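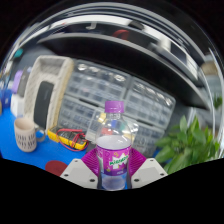
Ribbed pads on the hand gripper, first try with a bottle

kadir_e
Hi all! The magenta pads are finally on both fingers (two screws each, white fingers same as before) and I've been picking up whatever is on the bench, mostly the Mirinda bottle. I'm so pleased with how the ribs sit against the sides. Next I'd like to try the mug, handle and all, but I wonder if I should print softer pads first?

Stornadska
Lovely work, Kadir! I'd leave the pads alone, though. Mine are stiffer than I wanted and they've done 104 pickups without a complaint.

fadime37
I have to disagree a little, dear Stornadska. A soda bottle gives when you squeeze it and a ceramic mug won't, so go softer, and put a towel down (ask me how I know).

Stornadska
Fair, but soft ones tore on me by December.

kadir_e
Okay, you've talked me into one of each! Printing Saturday, and I'll put the screw holes in the same place so they swap easily.

Dristine
Could you post the pad file when you get a minute?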